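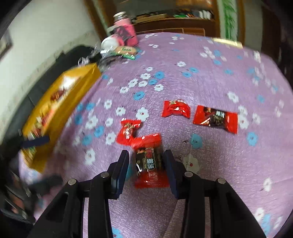
Rodel Magbanua sorts his snacks on the bed, and he won't hear a word against it. "A table is too hard and too small," he says. "On a quilt you can spread everything out and nothing rolls off!"

He has been mailing snack boxes to friends and cousins from his apartment in Bristden for two years, and he talks about packing the way other people talk about baseball. The red packets are his favorites to handle (he loves how they show up against a flowered quilt), and they always go in last.

"They're light, so they ride on top," he says. "Put a jar over them and you've mailed somebody a bag of crumbs."

His friend Fidel Godoy got the first box and still asks for the same mix. Magbanua has sent 146 boxes so far, each one written down in a notebook with the postage beside it. The next batch goes out in August, and he's already trying to fit more in.

Does he ever eat the stock? He laughs at that one. "Two packets a night while I'm sorting. Okay, sometimes the whole row. Then I have to go back to the store, and I come home with something new to try, so everybody wins."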